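How to Set Up a Folding Music Stand Without Losing a Finger

A folding music stand has 7 ways to go together and most of them pinch. Start with the legs. Loosen the collar, pull all three out until they stop, then tighten it again.
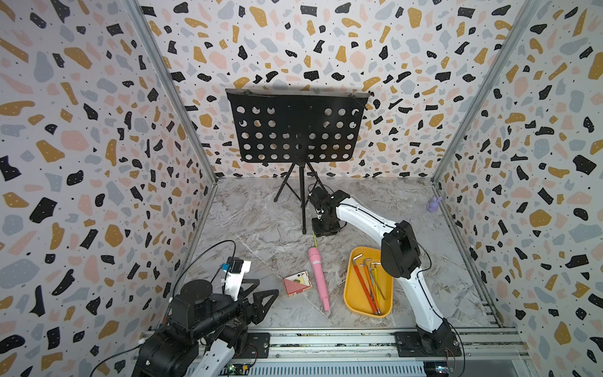

Wide legs are steadier, so don't be shy with them. Domingo Valdebenito, who taught me clarinet in Gorkness, kept his tucked in to save space and spent most lessons picking up Mozart.

Next, the desk. Drop it onto the pole, do up the screw, and tilt it back a touch – bolt upright, and your music will bow before you do.
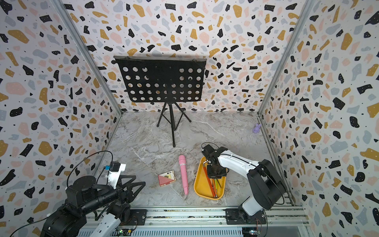

Black folding stand with a perforated desk, legs splayed.

Set the height last. I have mine at 111 cm for standing, after two weeks of playing to my own knees. 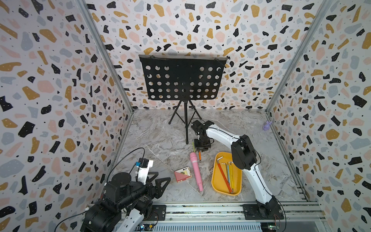
Folding it away

Music off first. Then desk off, pole down, legs in. Swearing is optional – but traditional.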